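Search this site Enter keywords Go

Student Project Reports

Household Objects and Memory in Rented Homes: A Study of Two Streets in Deltcombe

Submitted by Hanyu Qin, Department of Social Studies, Deltcombe College

1. Purpose of the study

This report considers how tenants in furnished housing decide which of their own belongings to keep on display. Earlier coursework in this module dealt with owner-occupied homes, where furniture and ornaments tend to build up over many years. Tenants who move often are in a different position, and their choices have received less attention in the local studies held by the college library.

The work was carried out in April on Urrutia Road and Plulari Terrace. Both streets consist mainly of older houses divided into flats, and both lie within walking distance of the station.

2. Method

A letter explaining the project was delivered to each address. Tenants who replied were interviewed at home, and each was asked to choose an object on display and to give its history in their own words. Interviews were written up the same evening and returned to the tenant for correction. A written account of no more than 1000 words was also invited from those who preferred not to be visited. Names have been withheld throughout.

3. Findings

Most tenants chose an object of low money value. Vases, storage jars and small figures were mentioned more often than pictures, which several agreements did not allow to be hung. One tenant on Plulari Terrace had moved 700 miles with a jug wrapped in a winter coat, having sold nearly everything else.

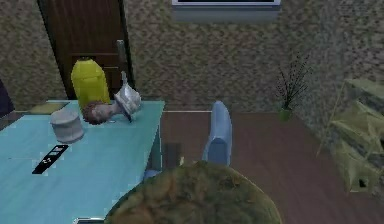

Deltcombe Student Papers, Vol. 2, p. 2

Ornamental pieces such as a vase or a bust were commonly described as "the first thing out of the box". Plain containers were spoken of differently. Tenants valued them for use, and the history attached to them emerged only when they were asked who had owned them before.

Tenants who had come to the town from Doltaria gave the fullest accounts — in most cases the object had belonged to a grandparent. Younger tenants were more likely to have bought theirs second-hand after arriving.

4. Limits of the study

The tenants who replied were those willing to talk about their homes, and the findings should not be applied to the town as a whole. Landlords were not interviewed. The terms of each tenancy were reported by the tenant and were not checked against the written agreement.

5. Further work

A second round of interviews, held after tenants have moved again, would show whether the same objects remain on display. It is recommended that any such study include Station Road, where tenancies are shorter.

Shares 2 Comments 0

Contact the department | Copyright Deltcombe College | Back to top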